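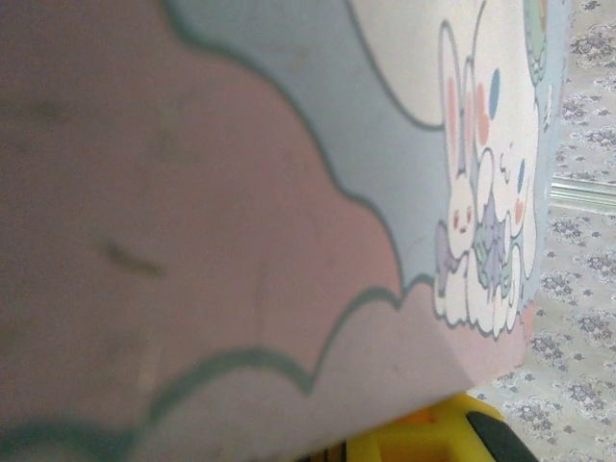
Budgetplanung Zweiarmzelle: Was gehört in den Antrag?

Beiträge aus dem Mai, gestartet von regelkreis_07

regelkreis_07:
Für den Antrag sind 2 Arme mit Zweifingergreifern vorgesehen, Montage auf Aluschiene. Angebote liegen von Voltero und Iturra vor, Lieferzeit bei Voltero 18 Wochen. Handgelenkkameras sind optional. Weglassen?

momentenstuetze:
Nein. Bei großen bedruckten Schachteln oder Dosen liegt die Kante aus Sicht der Seitenkamera oft hinter dem Arm. Nachrüsten kostet einen neuen Kabelsatz, bei Iturra etwa 200 Euro pro Arm.

kabelschlepp:
Sehe ich anders. Eine zweite Festkamera ist billiger und wird nicht mitbewegt. Das Geld eher in Ersatzgreiferbacken stecken. Und Kabelführung einplanen, die steht in keinem der Angebote.
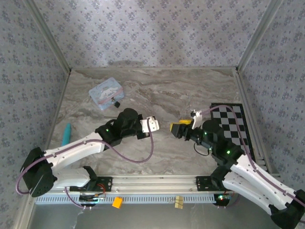 Zwei Arme auf der Schiene, Kabel in weiten Bögen.

momentenstuetze:
Zweite Festkamera löst die Verdeckung nur, solange die Arme nicht kreuzen. Bei der Kabelführung Zustimmung.

regelkreis_07:
Kameras bleiben drin, Kabelführung kommt als eigene Position dazu. Ersatzbacken frage ich am Dienstag bei Goltside an.

kabelschlepp:
Dann gleich Staffelpreise mit anfragen.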